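Notebook, gripper bench
March 17, 2019

Present: me, Thilini Munshi, later Szu-yu Yang. Ott Sepp read this entry before I filed it and put in two corrections, which I kept.

Continuing with the hand-held tool and the wire basket. The question is still the same one from the start of March: do we keep the foam-like pads on the fingers, or do we go to the ribbed silicone ones that came from Lapiņa? Joni would like an answer before he orders the next set of brackets, because the holes are not in the same place for the two pad types.

Set-up. Same basket as before, on the low table by the window. Lamp on, blinds open. I know that Vilja asked for the blinds to be closed, but I wanted first one round with the bad light, as the users will have it. Camera on the tool as usual, exposure on automatic. Tool body is the second one, which we call Olov. The first body (Stusum) has still the loose trigger and I do not trust numbers from it.

We did 79 picks with the foam pads before lunch and the same number with the silicone after. I wanted 100 of each, but changing the pads took longer than I planned. Two screws on the right finger were glued in by somebody with too much thread lock. Please use the blue one only, and one small drop.

Objects were the mixed box: soft things, boxes, the two tins, the short bottle. Thilini made the picks in the morning and I made them in the afternoon. Ott remarks here that this is not a clean comparison, as the hand is changed together with the pad. He is right. We will repeat with the hands swapped.

Foam pads, what I wrote down during the work:

Boxes are fine. Tins are fine if one takes them near the top. With the soft things the closing itself is no problem, the pads hold on to the material well and one needs very little force. The difficulty comes one step earlier. When the tool goes down into the basket, the soft object stands up between the fingers and comes very near to the lens, and then the camera has almost nothing to work with.
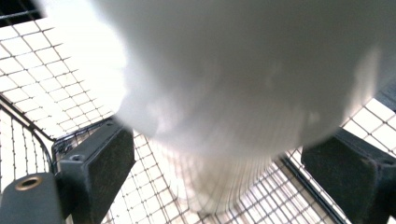 I tried to solve it by coming in at a lower angle. This helps a little with the view, but then the left finger touches the wire before the object is between the pads, and one feels a scratching in the handle. Thilini has a better method: she stops a hand's width above the object, waits a moment, and then goes straight down. I could not do it so calmly as she does.

The exposure is the second thing. With the light coming through the mesh, the camera measures on the bright openings, and a white object in front of them loses its surface. I would like to see some folds, some edge, anything that the tracking can use. Szu-yu looked over the recordings and says that the tracking drops out mostly in these picks and almost never with the dark objects. She proposes to fix the exposure by hand at the darker value and accept that the fingers become nearly black. The fingers are known geometry, so we lose nothing there. I agree, but the wires are also repeating, and I am a bit worried that the tracking will jump from one square to the next. She will test this on the old recordings first.

Silicone pads:

More grip on the tins, this is clear already in the hand. On the boxes I see no difference. On the soft things they are worse than I expected. The ribs catch the fabric on the way in and push it down before the fingers have closed, so one must go deeper, and then the finger tips hit the basket floor. Also they squeak against the wire, and Thilini asked me to stop twice.

Weight: the tool with silicone pads is 70 grams heavier than with foam. It does not sound like much, but after the whole afternoon my wrist says something else. If we choose them we should take some material away from the bracket.

Wear: I looked at the foam pads under the magnifier after removing them. Small marks along the lower edge of the left one, the right one is good. These pads have now 1,830 closings in total, counting from the trigger log, and I would not change them yet.

Jiltley controller: no faults in the log. One time the preview froze for a few seconds when the cable was pulled at the elbow. I made a loop with tape and it did not happen again. A proper cable clip is needed – Joni, can you print one with the brackets?

What I think at the moment: stay with foam, and spend the time on the camera. Moving the camera mount back by one hole should give more room above the fingers. Vilja has the drawing and says that the body allows it, only the cover must be cut.

To do:
Repeat both rounds with hands swapped.
One round with the blinds closed, for Vilja.
Szu-yu: fixed exposure on the old recordings.
Me: move the camera mount, new calibration after it.
Thilini: write down her way of approaching, with the stop, so that we all do it the same.
Order foam pads, two pairs. Correction by Ott: three pairs, the supplier does not send fewer.

Silicone pads are in the grey drawer, in the bag with my initials. Screws are in the same bag.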